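ハンドグリッパの映像から開閉幅を求める(Atetell 編)

手持ちグリッパで撮った映像には、関節エンコーダの値がありません。ロボット側の方策を学習させるには手先の軌跡に加えて指の開閉幅が必要になるので、左右の指に付いたマーカーを画像から読み取って幅に直します。このページでは、その処理を Atetell で行う手順をまとめます。手先の軌跡(SLAM)の求め方は扱いません。

題材は収集プロジェクト Manden の「棚と扉」タスクから取った1本で、931フレームあります。

前提

・Atetell がインストール済みで、コマンドラインから atetell が呼べること
・カメラの内部パラメータ(魚眼モデル)が求めてあること
・結果の確認に Petix を使うので、同じ環境に入れておくこと
・映像は途中でトリミングやリサイズをしていないこと

最後の項目は見落としがちです。編集ソフトで縦横比を変えた映像を渡しても Atetell はエラーを出さず、そのまま処理を進めます。出てくる幅は滑らかですが、値はずれています。元の解像度のまま渡してください。

1. フォルダを用意する

1本の映像につき1つのフォルダを作り、次のように置きます。

door_shelf/
 video.mp4
 intrinsics.yaml
 gripper.yaml

intrinsics.yaml は同じカメラであれば使い回せます。gripper.yaml はグリッパ1台ごとに作ります。同じ図面から出力した部品でも、マーカーを貼る位置は少しずつ違います。別の個体のファイルを流用すると、閉じたときの幅が負になることがあります。

gripper.yaml の中身は次のとおりです。

gripper:
 marker_dict: DICT_4X4_50
 left_id: 0
 right_id: 1
 marker_size_mm: 実測値を入れる
 width_zero: null
 width_max: null

marker_dict と ID は、実際に印刷したものに合わせて書き換えます。marker_size_mm は黒い外枠の一辺です。白い余白は含めません。ラベル全体の寸法を入れてしまうと、奥行きの推定が遠い側にずれます。

width_zero と width_max は手順4で埋めます。ここでは null のままにしておきます。

2. マーカーの見え方を確かめる

処理を流す前に、映像から何枚か抜き出して目で確認します。

atetell peek door_shelf --n 10

10枚の静止画が door_shelf/peek に書き出されます。等間隔に抜き出されるので、指が開いている場面と閉じている場面の両方が入っているかを見ます。片方しかなければ、--at でフレーム番号を指定して足してください。
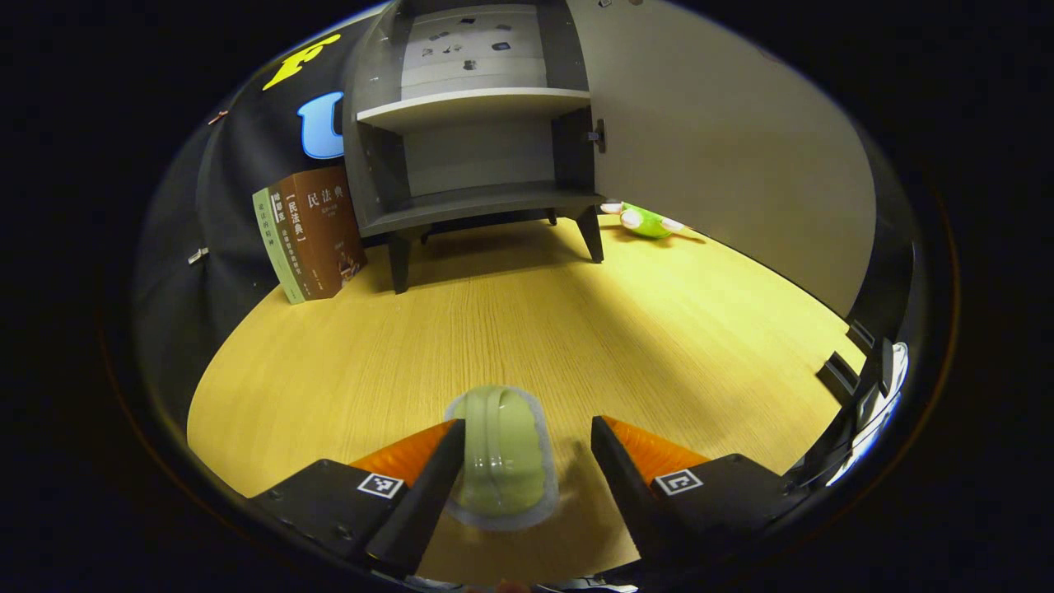

図1 薄緑色の物体が左右の指の間にあるフレーム。台座のマーカーは左右とも写っている。

図1で確認するのは、画面下部の2つのマーカーです。白黒の境界がはっきりしていて、四隅が画面の外に出ていなければ検出できます。台座の下の方は画面の外に出ていますが、マーカーが入っていればかまいません。

奥の本や棚は幅の計算に関係しません。ただし、検出器は画面全体から四角い模様を探すので、背景に文字や模様が多い環境では候補が増え、処理時間が延びます。これは手順3の roi で抑えます。

マーカーが白く飛んでいる場合は、露出を下げて撮り直すのが確実です。Atetell にもコントラスト補正の機能はありますが、飛んだ部分の模様は戻りません。暗いだけであれば補正で読めるようになることが多いです。

3. マーカーを検出する

検出の設定を detect.yaml として同じフォルダに置きます。

detect:
 undistort: local
 roi: lower_half
 min_side_px: 10
 subpixel: true

undistort は魚眼歪みの扱いです。full にすると画面全体を補正してから検出します。視野の広いレンズでは、全体を平面に引き伸ばすと周辺部が極端に大きくなり、端に近いマーカーがぼやけます。local は元の画像上で四隅を見つけ、その4点だけを補正後の座標に変換します。手持ちグリッパのマーカーは画面の下寄りに写るので、local を使います。

roi は探索範囲です。lower_half で下半分だけを見ます。カメラとグリッパは互いに固定されているため、手をどう動かしてもマーカーが画面の上側に来ることはありません。

min_side_px は候補とみなす四角形の最小の一辺です。10を下回る候補は捨てます。遠くの小さな四角を拾いにくくなります。

実行します。

atetell detect door_shelf --config detect.yaml

終わると検出結果が markers.csv に書かれ、集計が表示されます。

frames: 931
both markers: 923
one marker only: 8
none: 0

both markers の割合が96%以上なら次に進めます。これを下回るときは、幅の計算に進まずに原因を調べてください。補間で埋めることはできますが、欠けている区間がちょうど把持の瞬間に重なっていると、開閉のタイミングがずれたまま学習データに入ります。

4. 開閉幅の基準を決める

マーカーの間隔と指先の間隔は一致しません。マーカーは指の根元の台座に付いているので、指先が触れ合っていてもマーカー同士は離れています。この差を引くための値が width_zero です。

基準は、何も挟まずに指を閉じきった状態と、開ききった状態から取ります。収集の最初に「閉じる、開く」を数回繰り返した映像を1本撮り、calib というフォルダに入れておきます。フォルダの作り方は手順1と同じで、この映像に対しても手順3の検出を済ませておきます。

atetell width-calib calib --out door_shelf/gripper.yaml

間隔の最小側と最大側の安定した区間が自動で選ばれ、それぞれの中央値が width_zero と width_max に入ります。1フレームの最小値をそのまま使わないのは、検出が揺れたときの外れ値を拾わないようにするためです。

図1のように物体を挟んだフレームを閉じた側の基準にしないでください。物体の厚みの分だけゼロ点が開いた側に寄り、何も挟まずに閉じたときに負の幅が出ます。柔らかい物体では握り方で厚みが変わるので、後から引いて直すこともできません。

基準用の映像がない場合は、本番の映像の中から空の開閉をしている部分を探し、範囲を指定します。

atetell width-calib door_shelf --range 開始,終了 --out door_shelf/gripper.yaml

5. 開いた側のフレームで照合する

幅を全フレームについて計算します。

atetell width door_shelf

width_raw.csv ができたら Petix で開きます。

petix door_shelf --overlay markers,width

左に映像、下に幅のグラフが並びます。グラフをクリックすると、その時点の映像に移ります。検出された四隅には線が重なり、左が青、右が橙で表示されます。

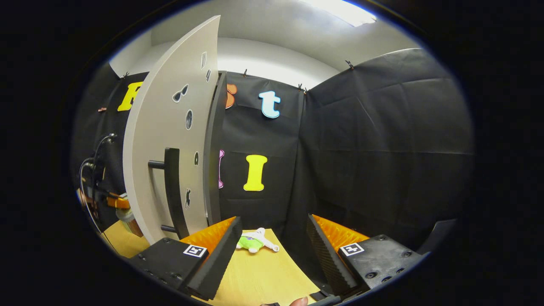
図2 指が大きく開いたフレーム。照合に使う。

図2は指先の間隔が広く、グラフでは高い側に来るはずのフレームです。左右の白いラベルの上に枠がきちんと重なっているか、幅の値が width_max に近いかを見ます。値がかけ離れているときは、まず左右の ID の入れ違いを疑います。入れ違っていると符号が反転し、グラフの上下が逆になります。

扉にはステッカーが何枚か貼ってあります。白い縁取りや濃い輪郭の模様は、四角形の候補として拾われることがあります。ID の照合でほとんど落ちますが、roi を full にしていると、まれに別の ID として残ります。Petix の表示で扉の上に枠が出たら、roi が lower_half になっているか確かめてください。扉の下側など、下半分に入ってくるものもあるので、それでも残る場合は polygon を使い、2つの台座を囲む範囲だけを指定します。

roi:
 type: polygon
 points_file: roi_points.json

points_file は Petix の範囲選択で作れます。指を閉じたときと開いたときの両方でマーカーが収まるように、左右に余裕を持たせて囲みます。

開いた側を見るときは、マーカーの歪みにも注意します。指が外側に動くほどマーカーは画面の中心から遠くなり、魚眼の影響が強くなります。閉じた側の幅は合うのに、開いた側だけ実測より小さい、または大きいという場合は、intrinsics.yaml の歪み係数が合っていません。キャリブレーション時の画像が画面中央に偏っていなかったか見直してください。

6. 欠けたフレームを埋める

片方しか見えないフレームの扱いは、2通りあります。

mirror は、見えている側の位置から反対側を計算します。左右の指が連動して対称に動く機構であれば使えます。

linear は、前後の両方が見えているフレームから直線で補間します。機構を問いませんが、長い欠落には向きません。

Manden では mirror を先に試し、使えないときだけ linear にしています。

fill:
 primary: mirror
 fallback: linear
 max_gap: 8

この内容を fill.yaml に保存して、次を実行します。

atetell fill door_shelf --config fill.yaml

max_gap は linear で埋めてよい連続フレーム数の上限です。これより長い欠落は埋めずに NaN のまま残り、警告が出ます。警告の出た区間は Petix で確認し、手の指や物体がマーカーにかかっているようなら、その区間を学習から外します。

マーカーは台座に付いているので、持ち手に近い部分に触れる癖があると隠れやすくなります。欠落がいつも同じ側に出るときは、収集のときの持ち方を見直した方が早く片付きます。

7. 平滑化する

補間後の幅には細かい揺れが残っています。Atetell の標準はメディアンフィルタの後に短い移動平均をかけるものです。

atetell smooth door_shelf --median 3 --mean 3

窓を広げると見た目はきれいになりますが、閉じ始めのタイミングが鈍ります。扉の取っ手をつかむような動作では、閉じ始めが早すぎると指が取っ手の手前で閉じてしまいます。グラフに多少の揺れが残っていても、立ち上がりの位置を優先してください。

元の値は width_raw.csv に残っています。平滑化をやり直すときは、補間からではなく smooth だけを再実行すれば足ります。

8. 制御側の単位に直して書き出す

書き出しは du サブコマンドで行います。名前は出力形式の Du から来ています。容量を調べるシステム標準の du とは別物なので、必ず atetell を付けて呼びます。

atetell du door_shelf --unit normalized

--unit には mm と normalized があります。normalized は width_zero を0、width_max を1とした値です。実機のグリッパが手持ち側と同じストロークなら mm のまま渡せます。違う場合は、どちらを使うかで意味が変わります。物体の厚みに合わせて指を止めたいなら mm、開ききる・閉じきるという動作を合わせたいなら normalized にします。途中で切り替えると学習済みの方策と合わなくなるため、データセットの中では統一してください。

範囲を外れた値は、標準では切り詰めずにそのまま出ます。--clip を付ければ0から1に収まりますが、先に付けると基準のずれに気づけません。最初は付けずに書き出し、負の値が続く区間がないことを見てから付けます。

カメラと手先軌跡の時刻がずれている場合は、--offset でフレーム単位の補正を加えます。幅の変化は映像から直接計算しているので、映像とのずれはありません。補正が要るのは軌跡側だけです。

うまくいかないとき

片側のマーカーだけまったく検出されない
gripper.yaml の ID と辞書を確認します。片側だけなら、辞書よりも ID の書き間違いが多いです。次に印刷面の反射を見ます。光沢のあるラベルは、天井の照明が映る角度で模様が消えます。

幅が階段状になる
subpixel が false になっています。マーカーが小さく写るレンズでは、四隅が1画素動くだけで幅が目に見えて変わります。

把持中の幅が少しずつ変わる
物体がつぶれている場合と、指がたわんでいる場合があります。マーカーは台座側にあるので、指先のたわみは幅に表れません。幅が動いていれば、台座が動いています。

Petix で映像とグラフがずれる
可変フレームレートの映像です。固定フレームレートに変換してから手順3に戻ります。変換の際も解像度は変えないでください。

detect の途中で止まる
undistort を full にしているとメモリを多く使います。local に変えるか、--chunk で分割します。

複数の映像をまとめて処理するときは、親フォルダを渡して --batch を付けます。各フォルダに gripper.yaml がない場合は親フォルダのものが使われるので、グリッパを複数台使っている現場では、個体ごとに親フォルダを分けておいてください。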